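Progress report to the Sabatier fund
Project: Games and reading room, Zarnatcombe
Period covered: second half of the grant year, until the end of March

Dear colleagues of the fund,

I send you our second progress report. The first one was short and you asked for more detail on the spending and on the daily use of the room, so I have tried to write more completely this time. I apologize if some parts are repeated from the first report.

1. The room

In October the room was still half a storage place. We have now removed the old shelves from the long wall and the two metal cabinets which did not close. The wall was painted in December, two coats, by the same firm which painted the staircase. The firm, Imano, gave us the second coat for the price of the first, and we thank them for it.

The floor was not changed. In the plan we wrote that we would change it, but when the old carpet was lifted we found good boards under it and it was enough to clean and oil them. The money for the floor was 2000, and with your agreement by email we moved one part of it to the furniture and one part to games and books. The table is updated in the annex.

The heating remains a problem. The radiator near the door is working well and the one under the window is working only when the weather is mild, so in January the groups moved their chairs toward the door. A repair is promised for April. I will write to you when it is done, as it affects the hours we can offer next winter.

2. Opening hours and visitors

The room is open four afternoons in the week, and on Thursday also in the evening until 8. In the period of this report we had 1042 visits. This is the number of signatures in the visitors' book, so a person who comes each week is counted each time. In the application we expected a lower number for the full year.

The evening opening was a test. For the first weeks it was very quiet and we discussed whether to stop it. In February a group of parents began to come after work with their children, and now the evening is the most lively time — sometimes there are not enough chairs and people sit on the window side. We would like to continue it.

The weak point is the morning. We offered the room to the school for two mornings and they used it only one time. The reason is the transport, which the school must pay, and this is not in our budget or in theirs. I do not see a solution in this grant year.

3. Games and books

We have bought 14 new games and received many used ones. The used games were checked for missing parts, and those with too many missing parts were given back or used for spare pieces. The card games wear out fast. The board games with a plastic frame stay in good condition and the smaller children choose them first, probably because the rules are explained in one minute.

For the books we chose paperbacks, as you advised. They are cheap to replace and people are not afraid to take them in the hand while they drink something. The catalog is made in Gralteo, which is simple enough that all of us can enter a title. The catalog is not complete. The comics are missing and also the box of books in other languages, which came only in March.

4. Furniture and order in the room

The tables are the part of the furniture where I feel we decided well. We took wooden ones in a light color, second-hand, and they can be cleaned with a damp cloth. I wanted larger tables at first, but the small ones are easier to move when a group comes.

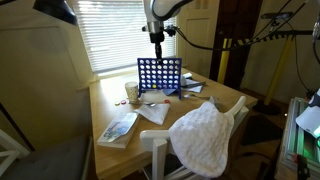
Keeping the tables in order is the work that we estimated too low in the application. We planned ten minutes at the end of the afternoon and it takes more than half an hour. The things mix together very quickly. A game of Connect Four with one yellow disc in the bottom row has other discs lying next to it on the wood, red and yellow, and on the same table there is a dotted paper cup, a spoon, a crumpled napkin and somebody's paperback close to the edge. None of this is serious, but loose discs are the pieces that we lose most often, and a book beside a cup does not stay clean for long.

For this reason we have made two small changes. Each game now has a cloth bag for its loose pieces, tied to the box with a string. And the drinks have their own side table near the door, with a bin and a tray for the spoons. The bags are used well. The side table is used less well, people like to have the cup near them when they play, and I understand this. We will try with a second tray in the middle of the room before we make a rule.

5. Spending

All costs are inside the budget except cleaning materials and paper goods (cups, napkins, hand towels), where we spent more than planned. The difference is covered by the saving on the floor. The invoices are in the annex, in the order of payment. One invoice, for the lamp over the reading corner, is not yet received and I will send it separately.

6. Next months

Until the end of the grant year we plan the following:

Repair of the window radiator
Completing the catalog with the comics and the foreign language box
Two more low chairs for the reading corner
A short questionnaire for the visitors, on paper, in May

I have also one question. The fund's rules say that used furniture can be paid only with an invoice from a registered seller. For the low chairs we have an offer from a private family, in very good state — would a signed receipt be accepted in this case? We must answer the family soon, so I would be grateful for a word from you before the end of April.

With kind regards,
The coordinator, Games and reading room, Zarnatcombe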